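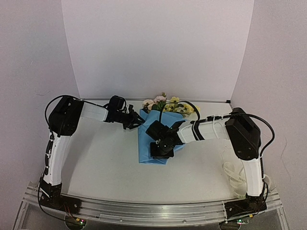 Bouquet dans son cône bleu clair, la pointe vers le bord avant de la table. Fleurs rose pâle à gauche, jaunes à droite, du feuillage entre les deux.

Galerie : l'emballage de bouquet, série fleurs artificielles

J'ai longtemps pensé que l'emballage servait surtout à vendre plus cher ce qu'il y a dedans, et je n'ai pas complètement changé d'avis. La page ouvre pourtant une galerie consacrée à cette question, parce que Thoa Khổng, qui anime l'atelier du mois de mai chez Kendenine, m'a reproché de critiquer sans avoir jamais plié une feuille. Elle avait raison sur ce point. J'ai donc passé une matinée à plier.

Pour l'instant la galerie compte une seule vue. Les autres viendront quand j'aurai trié, ou ne viendront pas.

Sur les fleurs artificielles
On me dit qu'elles ont fait des progrès. De loin, je veux bien. De près, le rose pâle s'en tire mieux que le jaune, qui a presque toujours quelque chose de trop franc, dans toutes les gammes que j'ai eues entre les mains. Le feuillage sauve beaucoup de choses : un bouquet factice sans vert a l'air d'un présentoir de mercerie. Les vendeurs conseillent de « faire vivre » les tiges en les courbant à la main. J'ai essayé sur une tige de Skuva, elle est revenue à sa position dans l'heure.

Sur le cône
C'est la forme la plus courante et la plus facile à rater. Trop serré, il étrangle la tête du bouquet et les fleurs partent toutes vers le haut. Trop lâche, il s'ouvre dès qu'on le pose. Le catalogue Gevholm affirme qu'on y arrive en 30 secondes. Il m'en a fallu 11 fois plus au premier essai, et je ne compte pas la feuille que j'ai dû jeter. Thoa part de la pointe et remonte, en gardant une main à plat sur le pli. Je n'ai pas trouvé mieux, et j'ai cherché.

Sur le bleu
Le bleu clair a la réputation d'aller avec tout. J'en doute. Avec du rouge sombre, il fait layette. Avec du rose et du jaune pâles, il tient sa place, à condition de rester mat. Les versions satinées attrapent la lumière et on ne voit plus qu'elles. Les tutoriels recommandent aussi de doubler avec une seconde couleur, ce qui oblige surtout à acheter deux rouleaux.

Sur le papier et le tissu
Débat sans fin à l'atelier. Le papier garde la marque du moindre repentir, le tissu pardonne mais se relâche. Le rouleau Tosh annonce 55 centimètres de large et se présente comme « universel ». Pour un petit bouquet, il y en a trop, et pour un grand il faut raccorder, donc l'universel attendra. Je le recommande quand même aux débutants, faute d'avoir trouvé moins pénible à couper droit.

Sur le ruban
Tout le monde veut un ruban. Je maintiens qu'un pli bien fait s'en passe, et qu'un nœud sert une fois sur deux à cacher l'endroit où la feuille bâille. Thoa n'est pas d'accord du tout. Elle préfère un ruban étroit, blanc, noué bas, et coupe les extrémités en biais. Les rubans imprimés me laissent froid : le texte finit presque toujours à l'envers ou dans le nœud.

Pour ceux qui écrivent
Non, je ne donne pas de patron de découpe. Ceux qui circulent se contredisent sur l'angle et supposent tous des tiges de la même longueur. Prenez une chute, pliez, défaites, recommencez. Les questions sur les fleurs fraîches sont à poser ailleurs, je n'ai travaillé qu'avec des fausses et l'eau change tout au choix de l'emballage.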